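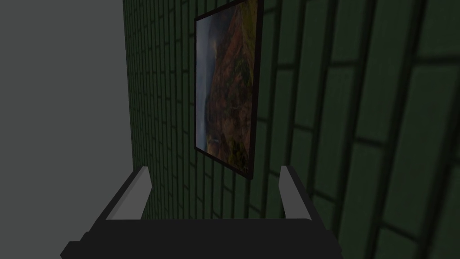
Fultport Berth Log - README

One row per ship call at the Fultport box terminal, 265 calls in all, copied from the port's public berth sheets.

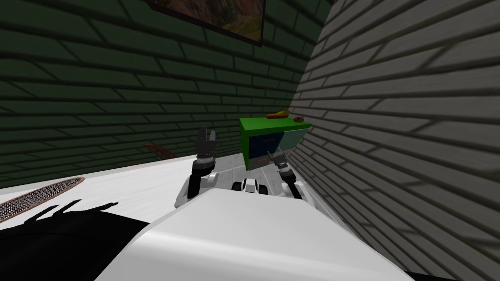 The port says a berth can turn a ship in 23 hours. I couldn't get that from these rows, and the sheets don't say when the clock starts. 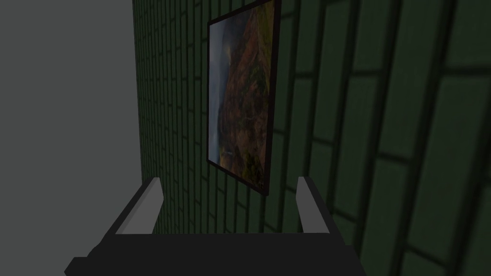
Vasylenko, data maintainer

Times are local. In 30 rows the departure is earlier than the arrival - I left them as found. Don't trust crane_moves before November. 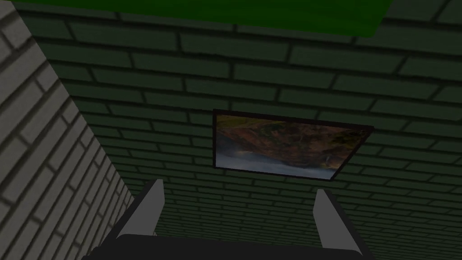
Known gaps

Honwood feeder calls are missing. Berth 2 was logged by hand, and it shows.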